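Joltside Simulation Guide
Last updated: October 2018
Print this page | E-mail this page

Section 4: Recording examples of the rod task

In this task the operator drives both arms to move a rod from the left wall fixture to the hook brackets on the right. Each completed run is saved as one example for the Nadness learner.

Before you start, load the Grandmont room and check that both table arms respond to the hand controllers. The arm on the pedestal in the back corner is not used and should stay parked.

1. Select New Session and enter your operator code.
2. Set the random seed. The default is 365.
3. Press Reset and wait for the rods to settle in the fixture.
4. Press Record, then bring the left gripper to the fixture and the right gripper up near the hooks. 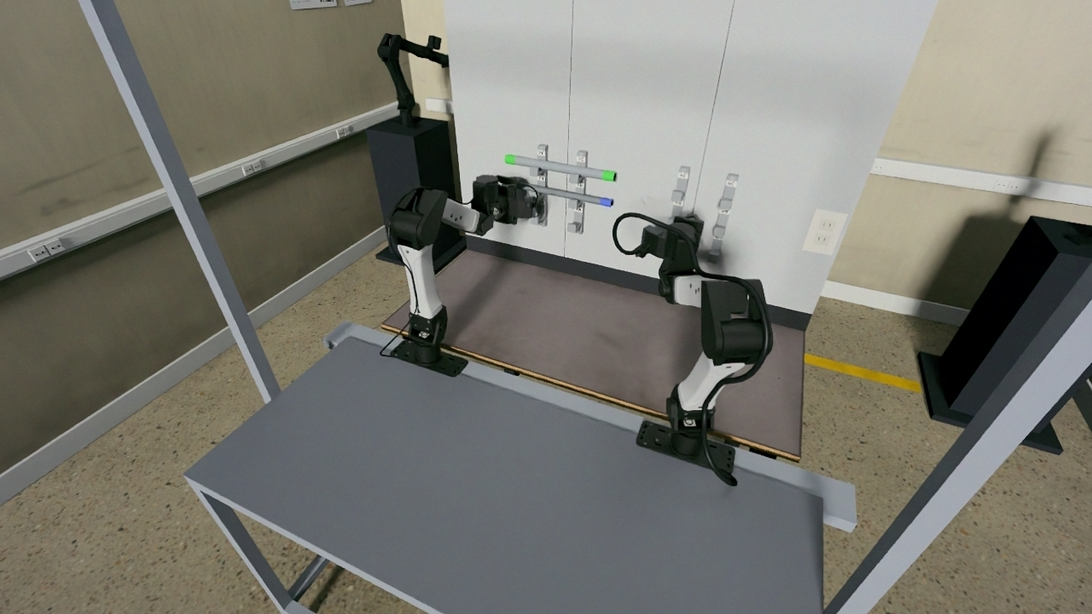 Figure 9. Left gripper at the rod fixture, right gripper raised near the hook brackets.

5. Move the rod named in the task prompt. Keep your speed even – long pauses are saved along with everything else.
6. Seat the rod in the hooks, open the gripper and back away.
7. Press Stop. Mark the run as Good, Poor or Discard.

Note: The end caps are coloured so you can tell the rods apart. The upper rod has green caps and the lower one has a blue cap.

Caution: Do not press Reset while recording. The run will be saved with a jump in it and must be discarded.

If a rod is dropped, stop and mark the run Discard. After 3 discarded runs in a row, recalibrate the hand controllers before going on (see Section 3).

Runs marked Good are copied to the Sayegh folder when the session is closed.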